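Madhu Dubey
A thread on getting a home sewing pattern business off the kitchen table, or more exactly on what I learned about grading sizes. Long one. Mostly for people who have asked me the same thing in messages since July.
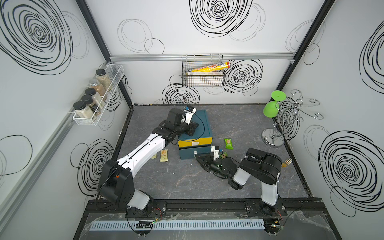 Bhavana Kurian: Do you grade before or after the first test sew? I did it after and had to redraw nine pieces.

After, Bhavana, but only after the second test sew. The first one always changes the pattern too much. Redrawing nine pieces is a bad week and I have had that week.

For anyone new: grading means taking one size that fits and making the other sizes from it. You don't scale the whole thing up on a copier. Necks don't grow at the same rate as hips.

My first pattern was the Stinstead, a boxy work shirt with a back yoke. I drafted it in my own size because I was the only body in the house that would stand still for pins.

That was a mistake. My shoulders are narrow for my bust, so every size I made from that draft had narrow shoulders. The larger sizes pulled across the back as soon as you reached for anything.

The fix was boring. I picked a middle size from my chart, drafted to those numbers, and fitted it on someone who matched them. Salamatu Bonsu stood in my hallway for most of an afternoon. She got a shirt out of it.

Then I drafted a second base for the upper half of the size range. Different dart, different armhole depth, slightly longer back. Two bases take twice the time and I would not go back to one.

Check your seam lines against each other in every size. Sleeve cap to armhole, collar to neckline, yoke to back. I walk the paper edges along each other with a pin and write the difference on the piece in pencil.

On the Stinstead the collar matched in the small sizes and was short by the width of a seam in the largest. I had rounded a number early and the error grew with each size. Don't round until the end.

Notches too. I once sent out a test version with the sleeve notches swapped front to back. Three testers sewed the sleeves in backward and were polite about it.

Testers: I ask for people across the whole range, and I don't send anything out until I have at least two people in the largest sizes. If I can't find them, I wait. The Utov trousers sat for months for that reason.

I pay testers a flat fee plus the finished pattern. It isn't a lot of money. It does mean I can ask for photos from the back and a straight answer on the instructions.

Questions I send them now: Where did you stop and reread? What did you change without thinking about it? Could you sit down in it? The second one gets the most useful answers. People fix small things out of habit and don't think to mention them.

Kiran Semwal wrote back that he had trimmed the front facing "because it was obviously too long." It was obviously too long. Four others had trimmed it as well and not said so.

Printing. I sell a PDF for home printing and a large sheet version for copy shops. Put a test square on page one and tell people to measure it before they print the rest. Then say it again in the instructions, in a different place.

Most of the email I get is still about printer scaling. I keep a saved reply and I add a line to the top so it doesn't read like one.

Paper patterns: I ordered 200 of the Stinstead from a local printer, folded, in envelopes. They took most of a year to sell. The PDF does better for me and doesn't live under the bed.

A shop owner told me I should have ordered 2,000 to bring the unit price down. She was right about the unit price. I don't have room for that many envelopes and I would have found another mistake in the instructions by then.

I did find one. Step 28 said to press the seam toward the front when the drawing showed it pressed toward the back. The drawing was correct. I put a printed slip in every envelope that was left.

Software. I draft on paper and trace into a drawing program. Pankaj Joshi uses proper pattern software and is much faster than I am at grading. I'm faster at changing my mind in the middle – paper is good for that.

If you are already comfortable on a computer, start there. If you aren't, don't let it hold you up. A long ruler, a curve and a roll of cheap paper will get you through a first pattern.

Fabric advice goes on the back cover, so be specific. "Light to medium woven" was too loose. I now list weights and name a few fabrics that will not work. I get fewer unhappy messages.

Next one is the Justdale, a wrap skirt with a shaped waistband. The overlap has to grow with the size or it opens when you walk. I'm on the second test sew and the waistband still isn't right.

I'll ask for testers when it is. Upper half of the range first, please. I'll post the chart with finished measurements so you can check yourself against it before you sign up.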